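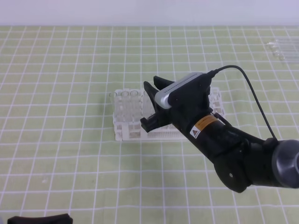
*Test tubes standing in a white plastic rack, on a green mat with a grid.*

# Why Test Tubes Can't Stand Up by Themselves

Most things you drink out of have a flat bottom. Cups do, mugs do, and so does that plastic dinosaur cup you say you're too old for. A test tube has a round bottom, like the end of your finger. Put one upright on a table and let go, and you'll own a test tube lying on its side. If you're unlucky, you'll own a test tube on the floor, in pieces.

So why would anybody make it that way? Scientists are supposed to be clever.

Well, think about washing up. A flat-bottomed glass has a corner running all the way around the inside, where the bottom meets the side. Gunk loves a corner. In a round-bottomed tube there's no corner for it to hide in, so a brush can get at all of it. The round shape also copes better with heat, which spreads through the curved glass more evenly than it would through a sharp edge.

The price you pay is that the tube falls over. That's where the rack comes in.

## A parking lot for tubes

A test tube rack is a parking lot with very narrow spaces. The top layer has holes in it, and each tube goes down through a hole until its round end rests on something lower down. The hole holds the tube around the middle and the lower layer holds it up from underneath. With both at work, the tube can't tip far in any direction, even when somebody bumps the table (somebody always bumps the table).

Racks come in wood, metal and plastic. Plastic is light and easy to rinse. It also comes with a lot of gaps, so water can drip away and you can see what's going on inside your tubes. Seeing matters. If one of them turns purple, you want to be the first to know.
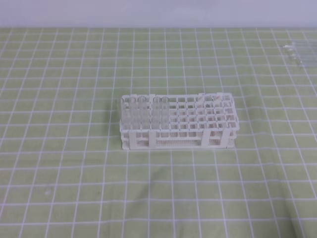 Fatima Le Roux wrote in to ask why you can't just lay the tubes down flat and save yourself the trouble of a rack. You can, Fatima, when they're empty. Try it with one that's full of vinegar and no stopper, and you'll have a very clean table and a very strong smell.

Even empty tubes have a habit you should know about. They're round the long way too, so they roll. A tube lying on a slope will set off downhill without asking. Leave it in the middle of a flat table, or better still, put it in the rack.

## How to put a tube in a rack

1. Hold it near the top, with your thumb and two fingers.
2. Look straight down at the hole you want. Aiming from the side is how you hit the edge.
3. Lower it slowly. Don't drop it in, however good the clink sounds.
4. Let go once it has stopped going down.

If it won't fit, don't push. The tube is too fat for that rack, and glass is terrible at getting thinner.

Taking one out is the same job backward — lift it straight up until the round end is clear of the top layer, and only then swing it sideways. People who swing too early get to meet the dustpan, and a grown-up has to do the sweeping.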